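Ament Opens Its Table Showroom in Skendgate

SKENDGATE, September. Ament, the furniture maker that has spent 20 years insisting a table should be mostly table, will open a showroom in Skendgate this month with 23 models on the floor. Visitors may lean on any of them.

The new Camenzind range is built for small rooms and the odds and ends that collect in them. Its brown tops come in a wood grain strong enough to look at during long phone calls.

"We asked 100 customers what they keep on their tables," said Tsegereda Abera, head of design at Ament. "The top answer was 'stuff.' We've designed with stuff in mind." 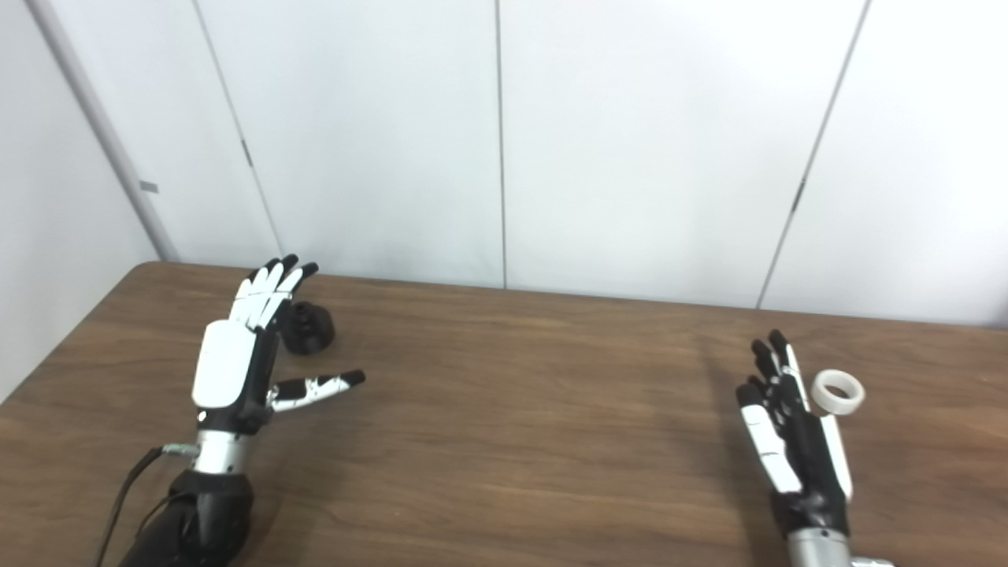
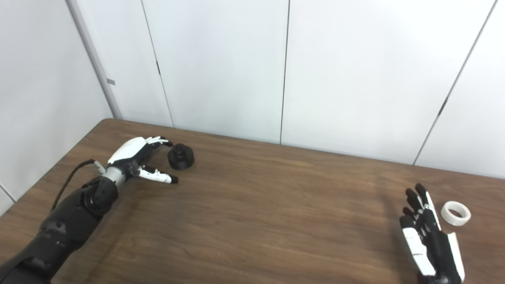
Brown wood grain against white paneling, with a couple of small items left out on top.

Getting One Home

Camenzind tables can be ordered at the showroom from opening day. Delivery within Skendgate is handled by Surerico, whose crews of 2 will carry a table up any staircase it fits and will say so frankly when it doesn't. Assembly takes one evening, or two if the whole family helps.

The showroom opens at 10 a.m. Coffee will be served, and coasters are available to those who ask.

Press contact: Tsegereda Abera, Ament, Skendgate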